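4. Hosting a Braller match

Read Section 3 first if you have not yet made an Idden account. Every player in an online match needs one. Split-screen matches on a single console or PC need only the host's account, and guests can use the Guest slot.

4.1 Before you start

Install the current update on all machines. Players on different versions do not see each other in the lobby list, and no error message is shown. The version number is in the lower right corner of the title screen. Cross-play between console and PC requires version 18 or later, released Tue 2 December.

An Ollar expansion pack is needed only on the host's machine. Guests can play on expansion maps for as long as the host stays in the match.

4.2 Creating a lobby

1. From the title screen, choose Play, then Host.
2. Choose Online, Local Network or Split Screen.
3. Enter a lobby name. Names can contain letters, numbers and spaces.
4. Set the lobby to Open, Friends or Code. Code gives you a four-character code to pass to the other players.
5. Pick a map. Maps marked with a lock have not been unlocked on the host's profile.
6. Choose Confirm. The lobby opens and your name appears in the first slot.

Note: The lobby type can't be changed after step 6. To switch from Open to Code, close the lobby and make a new one.

Note: A Code lobby stays hidden from the list. If a friend says the code is not accepted, check that they have picked the same region as you under Options > Network > Region.

4.3 Match rules

Open the Rules tab in the lobby to change the following. Only the host can edit this tab.

Round length. Short, Normal or Long. Long is not available on the Pruvost Harbor map, where the tide ends the round.

Team damage. Off by default. When it is on, thrown items hurt teammates at half strength, and vehicles hurt them at full strength.

Respawn. Instant, Timed or Wave. In Wave, all players who are out return together at the next horn.

Item drops. Low, Normal, High or None. With None selected, the item crates still appear on the map but can't be opened.

Late join. When on, players may enter a match in progress. They start with the lowest current score on their team.

To keep a set of rules for next time, choose Save Preset. Presets are stored on the machine and are not copied to cloud saves.

4.4 Opening ports for hosting on PC

Most home routers need no changes. Follow these steps only if guests can see your lobby and are dropped when they try to enter.

1. Close Braller.
2. Open your router's settings page in a web browser and sign in.
3. Find the port forwarding page. Some routers call it Virtual Server or Applications.
4. Add a rule for port 1384, UDP, pointing to the PC that runs the game.
5. Save, and restart the router if it asks you to.
6. Start Braller and go to Options > Network > Test. The result should read Open.

Caution: Do not place your PC in the router's DMZ to get around a Strict result. This exposes every service on the PC to the internet. Remove the forwarding rule if you stop hosting.

4.5 Split screen and controllers

1. Connect all controllers before you choose Split Screen.
2. Press any face button on each controller. A colored marker appears in the player's slot.
3. Choose Layout to switch between side by side and stacked views.
4. If two markers move together, disconnect both controllers and reconnect them one at a time.

The keyboard and mouse count as one player. Grip strength on analog triggers is set for each player under Options > Controls > Triggers. If your character lets go of ledges too early, lower the trigger threshold by one step and try again.
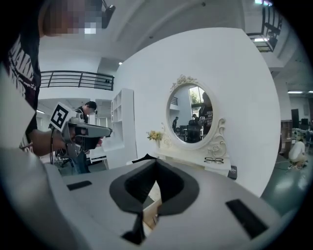 Figure 6. Gray gripper with its black fingertips forming a V.

4.6 Error codes

268: The lobby closed before you joined. Go back to the list and refresh it.

292: The host's machine stopped answering. Wait for the countdown to finish. If Host Handover is on, the match moves to another player and scores are kept. If it is off, the match ends and no experience is awarded.

If code 292 appears in every match you host, switch from Wi-Fi to a wired connection and repeat the test in 4.4, step 6.

4.7 Ending a match

Choose Pause > End Match and hold the button until the ring fills. Scores are saved when the results screen appears.

Caution: Do not turn off the console or close the game while the spinning Idden symbol is on the screen. The host profile may be damaged. To restore a damaged profile, see Section 9.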